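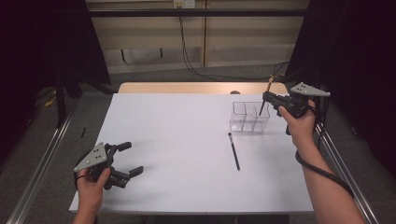 About us

Midholm School of Bookkeeping and Office Practice

Midholm School is an independent training provider based in Bokport. It offers part-time and evening courses in bookkeeping, payroll and general office practice to adults who are entering office work for the first time or returning to it after a break. The school is owned by the Deligiannis Trust, which also maintains the building and its library.

Teaching began in two rented rooms above the Bokport corn exchange, with a single class in double-entry bookkeeping. Typewriting and commercial correspondence were added at the request of local employers, and typewriting has since given way to spreadsheets and accounting software. The school has awarded 3,324 certificates. A register of holders is kept at the main office, and former students may apply in writing for a replacement.

Courses start in October and run for 46 weeks, including assessment. Classes are held in the evening from 6.30 pm, with a daytime group for those who work shifts. Entry is open to anyone aged 18 or over. No earlier qualification is required, but applicants are asked to complete a short paper in arithmetic and written English so that they can be placed at the right level.

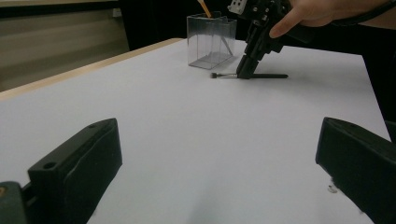

Governance and fees

The school is governed by a board appointed by the Trust. The board meets each term, approves the budget and receives the report of the external examiner. Minutes are available on request.

Fees are set once a year and may be paid in three instalments. The Rinomel Bursary meets the full cost of tuition for students on a low income. Applications should reach the main office before the start of the course and must include proof of income.

Complaints and appeals are dealt with under the published procedure, a copy of which is given to every student at enrolment.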